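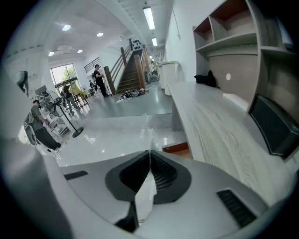 A hand-held gripper, with shoes at the foot of the stairs and a black cloth on the counter.

The room still needs tidying

By Mhairi Nisbet
04/10/2024

My sister-in-law asked me at dinner when she could buy a machine that picks up after her kids. I told her to keep her money for now. She thought I was being gloomy, so I want to set out my reasons.

Take the shoes at the bottom of the stairs. White ones, dark ones, in a loose heap. A child of six can be told to put them away and will do it, badly, in a couple of minutes. To do the same job a machine has to see which two go together, get hold of one without pushing the others under the stairs, and turn it the right way around. Then it has to know where "away" is. Every house has its own answer to that.

The cloth on the counter is harder. A shoe keeps more or less the same shape when you lift it. A bunched cloth has no fixed edge to grab, and once you lift it, it becomes a different shape. I have watched the laundry demo from Utano, the one where the arm folds a towel. It is a good demo. The towel starts out flat on a clear table, though, and my laundry has never once started out flat.

I am not against any of this. I worked two years in packing at Nygård, and the arms on our line were better than me at putting the same carton on the same pallet all day. I was glad to hand that job over. But the cartons came in one size and arrived in one spot. When a carton came through crushed, the line stopped and Sverre Nygård or I walked over and pulled it out by hand. That walk is most of what housework is.

The part I find hopeful is the plain hand-held gripper. A person holds the tool and does the chore with it, and a camera on the tool records how it went. You get the reaching, the missing and the second try, in a real room with people walking through it. I think a machine will learn more from that than from another clean table. Ylva Kristiansen, who disagrees with me on nearly everything, says 600 recordings of one chore in one kitchen will teach a machine that kitchen and nothing else. She may be right. The answer to that is more kitchens, and it will be slow.

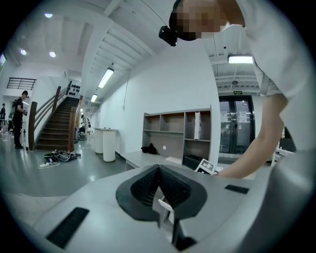

Cables and power strips on the floor by the stairs, seen past the gripper.

Then there are cables. I would put a tangle like this one near the bottom of the list of things to give a machine. Pull on one and three others move. One of them may be plugged into something a person is using. I don't trust my husband with ours behind the TV, and he has two good hands and knows what each one is for.

So what would I pay for today? A floor vacuum, if you pick up first. A dishwasher, which we already have and have stopped calling a robot. On a shop floor, anything that handles one part in one place. For the rest I would wait, and I would ask any seller to run the thing in my hallway on a school morning before I signed.

My sister-in-law has bought a shoe rack.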